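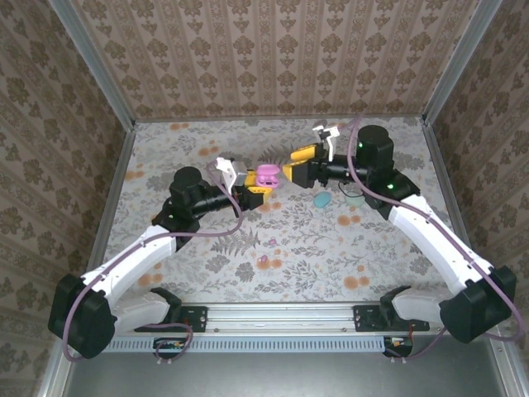 Work in this period moved from single-arm picking to two-arm handling of small hinged objects, the second of the three work items in the Cladthorpe plan. The question is whether a policy trained only on demonstrations can learn when to hold an object with one arm and act on it with the other, with no hand-written rule for the switch. Both arms are mounted on a common rail at the near edge of the table, so their relative base position is fixed and is calibrated once per session. The task starts from the pose in which the left gripper holds the small pink case from its lower side and the right gripper is brought in beside it, close to the center of the workspace. Most of the effort reported below concerns what happens in the last few centimeters of that approach.

Status at 25 Jan 2024

Data collection for the hinged-object set is complete. The set holds 3000 demonstrations, all recorded at the Cillthorpe site by teleoperation. Of these, 200 were held back for validation and were not used in any training run. Recordings that ended with a dropped object were kept and labeled as failures. The October report proposed discarding them; we changed this after the first training runs showed that the policy had no useful behavior once a grasp began to slip.

The floral cloth and patterned walls remain in use. A plain background gave better numbers early on, but the gain did not carry over when the surface was changed, and we no longer report plain-background results.

Method

The baseline predicts joint targets for both arms from all camera views at a fixed rate. The revised method, referred to internally as Foklow, adds one output: an estimate of which arm is currently the holding arm. When the estimate is stable, targets for the holding arm are damped and the other arm is left free. When it is unstable, both arms are slowed. Nothing else in the network was changed, and both versions were trained on the same data with the same schedule.

The label for the added output is computed from gripper opening and motor current. It needs no manual annotation. It is unreliable for very light objects, where the current signal is close to noise, and we treat this as an open problem.

Results

Each method was run for 100 trials on the lid-opening task, with the starting pose of the case varied between trials. The revised method failed in 17 trials. The baseline failed in more than twice that number. Most baseline failures were of one kind: the holding arm drifted while the other arm was in contact with the lid, and the case rotated in the jaws. With damping this failure became rare. The remaining failures are mainly poor first grasps, which the method was not designed to address.

Camera ablation

We repeated the evaluation with the wrist views removed. Performance dropped for both methods, and more sharply for the revised one. The fixed view covers the full table, but small features on the front and rim of the case take up few pixels in it, and the jaws often cover them. The wrist view is close enough to resolve the state of the lid and the contents of the case.
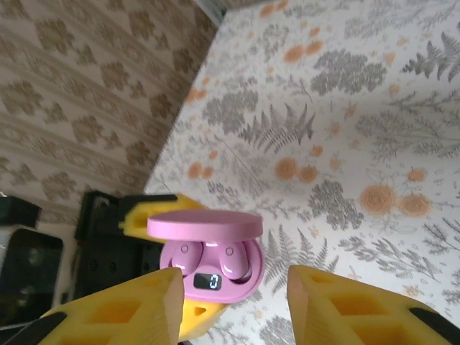

Wrist camera view: case with lid raised, both earbuds in their wells, front display reading "0", gripper fingers at the lower edge.

Lid state is now scored from the wrist view alone. Glossy surfaces produce bright highlights that move with the camera, and an earlier version of the scoring script confused these with changes in the object. The corrected script was checked by hand against the validation set, and all figures in this report use it.

Deviations from plan

The Pylypenko object set, which was to serve as the unseen test set, has not been run. Its smallest items do not give a usable current signal — the labeling problem noted above — and a score obtained now would mostly measure that defect. We request that this deliverable move to the next period. No change to the budget is requested.

Next period

The first task is to replace the current-based label with one that also uses wrist images. The unseen-object evaluation follows once that label passes the same hand check. We will also test whether the damping factor can be learned — it is currently set by hand and shared by both arms.

Technical contact for this report: Nadiia Kravchuk.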